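Cosotano Court Residents' Association
Minutes of the December meeting
Held in the ground floor common room, 7:00 p.m.

Present: Magdolna Hegyi (chair), Botond Barta (minutes), residents of units 3, 4, 7, 11, 12, 15 and 18
Apologies: units 6 and 9

1. Minutes of the last meeting
Read and accepted with one correction. Under item 4, "north stairs" should read "south stairs."

2. Matters arising
The side gate latch has been replaced. Unit 7 said the gate still swings open in wind if it is not pulled shut by hand. Botond will ask the locksmith to come back and adjust the closer.
The letter to the city about the storm drain on the corner was sent. No reply yet.

3. Money
Opening balance $2,501. After the gate latch and printing, the closing balance is $2,438. The insurance premium is not in these figures and will be paid from the reserve account in January.
Unit 12 asked if the reserve could be shown on the same sheet from now on. Agreed.

4. Boiler service
Two quotes were received, from Gisler and from Skumov. Gisler is cheaper for the yearly service but charges extra for evening calls. Skumov includes evening calls and asks for a two-year contract. Unit 15 did not want to be tied in for two years. Unit 4 said most of last winter's calls were in the evening, and the extra charges would soon pass the difference.
Vote: five for Skumov, two for Gisler, the rest abstained. Magdolna will sign once the cancellation terms have been sent in writing.

5. Laundry room
The left-hand dryer is taking two cycles to dry a normal load. The vent duct was last cleaned before the new floor went in. Botond will book a cleaning.
Residents are reminded that the room closes at 10 p.m. Unit 3, directly above, has had the spin cycle running after midnight on several nights.
A proposal to raise the charge per wash by 50 cents was discussed and put off to the next meeting. Unit 18 wants to see the water bill first.

6. Parking
The visitor space by the bins has been used by the same gray van for most of the month. Unit 11 believes it belongs to a contractor working next door at Tristia House. Magdolna will speak to the manager there before any notice is put on the windshield.
Repainting of the lines is to wait for warmer weather.

7. Common room
Bookings are to be written in the book by the door, with a name and unit number. Unit 9 sent a note asking that the chairs be stacked after use. Agreed.
The heater in the room can be left on low through the cold months. The window catch is stiff and needs oil. Unit 4 offered to do it.

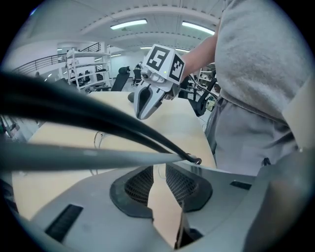
8. Snow and ice
The salt bin is full. Shoveling of the front path will go by floor as last year, first floor starting. Unit 7 asked to swap with unit 12 because of her shoulder. Unit 12 was fine with this. The rear steps are to be salted first when ice is forecast, as the handrail there is still loose at the bottom.

9. Any other business
Unit 15 asked about bicycles in the south stairs. They block the way to the meter cupboard. A note will go in all mailboxes asking owners to move them to the shed.
Unit 18 has a spare shed key.

Next meeting: January, same room, 7:00 p.m. The laundry charge will be first on the agenda.
Meeting closed at 8:35 p.m.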